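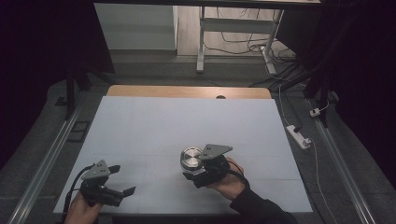
Two hand-held grippers over a white tabletop, with a round metal object beside one of them.

Tack and Leatherwork, Session 5
Stitching: where it fails and what to do about it

Last time we did conditioning, and I ran over, so the last bit about oils is at the bottom of this handout. Today is stitching, my favorite session of the course, and I know how that sounds.

Start with this. Most bridles and girths that come into a repair shop have perfectly decent leather. The thread goes first. When Ulla Ekström was running the bench at Wevik she kept a repair log, and she let me copy out the totals for this class. There were 1,888 entries, and 422 of them were stitching and nothing else - no cracked straps, no bent buckles, just thread that had given up. Keep in mind that's one shop, mostly lesson barns, lots of sweat and not much wiping down. A show barn would look different.

Where to look

Bend the strap gently so the stitch line is on the outside of the curve. If the thread lifts, or you see little gaps opening between the layers, mark it with chalk. Do both sides. People check the front of a bridle, the part everyone sees, and never turn it over.

The places I'd check on any horse's gear, in the order I do it:
Billets, right where they go up under the flap
Girth buckles, both ends
Stirrup leathers at the buckle fold
Rein ends at the bit
Cheekpieces at the bit
Then everything else, if there's time

The first three hold you on the horse. If one of those has loose thread, the saddle doesn't go out. I don't care if it's only a couple of stitches and the lesson starts in five minutes!

Thread

We use waxed linen and waxed polyester in this course. Linen beds down nicely and looks right on older English tack, but it rots if it's put away damp. Polyester lasts longer and is easier to pull tight, though a cheap one can cut into soft leather over the years. Zanele Hendricks and I disagree about this and you'll hear her side when she takes the April session. She'd put polyester on everything. I still use linen on bridles and I'll probably never stop.

Saddle stitch, quick version

Cut your thread four times the length of the seam, plus enough to hold onto. (I used to say three. Then I watched a whole class run out an inch from the end.) Needle on each end. Go through the first hole and even up the two sides, then pass both needles through each hole after that, same needle first every time. Pull snug, with the same pull on each stitch. Finish with three backstitches and trim close.

On a repair you're going back through the old holes. Don't punch new ones next to them, you'll make a nice dotted line for the leather to tear along. Pick out the old thread until you reach stitches that are really solid, then overlap those by three.

For practice please stitch one 60-stitch seam on scrap before next time. Bring it in even if it's ugly. Keabetswe Pretorius is helping with the bench work again and will go over them with you one at a time.

Leftover from last session: oils

Light coats. Put it on with a rag, leave it overnight, and look again in the morning before adding more. Too much oil makes a strap floppy and softens the stitch holes, so there's your link to today. Go easy on billets especially. I'd wipe those down, condition them lightly and leave it there.

Bring next time
Your practice seam
Two harness needles and an awl
One old strap you don't mind taking apart
Beeswax, if your thread isn't already waxed

Reading: the Mofokeng booklet, the chapter on girths. Skip the part on dyeing, we'll get to it later.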